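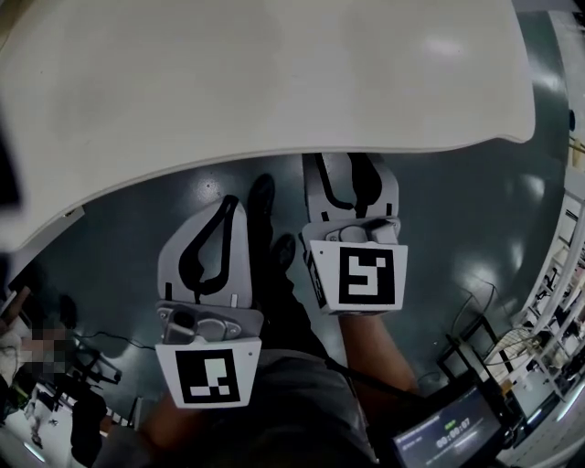
*Horácio Pinheiro*

**Jeudi 29 février – comparaison des mors, suite**

J'ai enfin pris le temps de m'installer devant la table blanche avec les deux pinces à main, une dans chaque main, et je note tout de suite mes impressions parce que demain j'aurai oublié la moitié. Même base grise et plaque carrée à marqueur des deux côtés, un motif différent à gauche et à droite, et des doigts gris clair à coussinets noirs courbes. On les a depuis le début de la semaine et je commence à bien les aimer, je l'avoue !

Côté gauche, j'ai gardé les coussinets fournis par Julto. Côté droit, ceux d'Egilsson, un peu plus souples au pincement. Sur les gobelets, je ne sens pas grande différence. Sur les petites pièces plates, Julto tient mieux, à condition d'arriver bien droit – dès que je penche le poignet, ça glisse, et j'ai perdu 3 prises sur 8 comme ça (contre une seule avec Egilsson, mais j'étais peut-être plus appliqué, il faudra refaire la série en inversant les mains).

Pour le suivi, Raven accroche les deux marqueurs sans peine tant que les plaques restent face à la caméra. Si je descends trop les mains sous le bord de la table, la pose saute de temps en temps. J'ai passé l'exposition de 2000 à 900 µs, c'est nettement plus propre dans les mouvements rapides, un peu sombre à gauche mais ça reste lisible. Je laisse comme ça pour l'instant, merci de ne pas y toucher avant d'en avoir parlé avec moi.

Petit souci de confort : au bout d'environ une demi-heure, l'index droit fatigue. Le ressort de rappel me paraît plus dur de ce côté. À démonter tranquillement, avec le bon tournevis cette fois.

Reste à faire :

- refaire la série des pièces plates, mains inversées
- comparer les deux ressorts
- écrire à Purkarero pour une deuxième paire de coussinets
- ranger les câbles au sol avant de reprendre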